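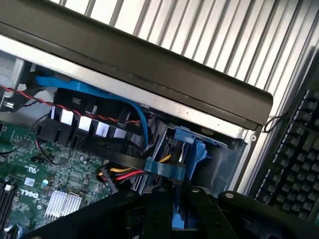

Edivaldo Miranda hat den Kaffee schon getrunken, den er mir anbieten wollte. »Der wäre sonst kalt geworden«, sagt er und setzt neuen auf. Seit zwölf Jahren repariert er in einem Hinterhof alte Rechner, und seit zwölf Jahren, so behauptet er, will er damit aufhören.

Sein Laden heißt Batitz. Was das bedeutet? »Die Domain war frei.« Der Vorgänger hieß Plundus und ging nach zwei Wintern ein, was Miranda dem Namen anlastet. Seine Frau lastet es der Buchführung an.

Die Kundschaft kommt meist im November, wenn die Steuer drückt und der Rechner plötzlich nicht mehr will. »Dann stehen sie hier und sagen, sie hätten nichts gemacht. Das glaube ich sofort. Auch keine Sicherung.« Einen Herrn hat er 100 Euro zahlen lassen, weil dieser den Netzschalter an der Rückseite nicht kannte. Die Hälfte gab er ihm zurück. »Ich bin ja kein Notar.«

Über neue Geräte redet er ungern. Verklebt, verlötet, beleidigt, sobald man einen Schraubendreher zeigt. Ein Kunde brachte ihm neulich ein Notebook für 2659 Euro, bei dem sich nicht einmal der Speicher tauschen ließ. »Schönes Tablett«, sagt Miranda. »Für Käse.«

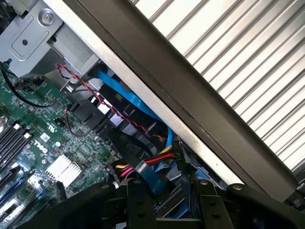
Wann lohnt sich eine Reparatur denn nicht mehr?

»Wenn der Kunde beim Kostenvoranschlag seufzt. Beim Netzteil seufzt keiner, bei der Hauptplatine fast jeder.«

Sonntags bleibt der Laden geschlossen. Miranda ist dann trotzdem da, wegen der Ruhe, und geht nicht ans Telefon.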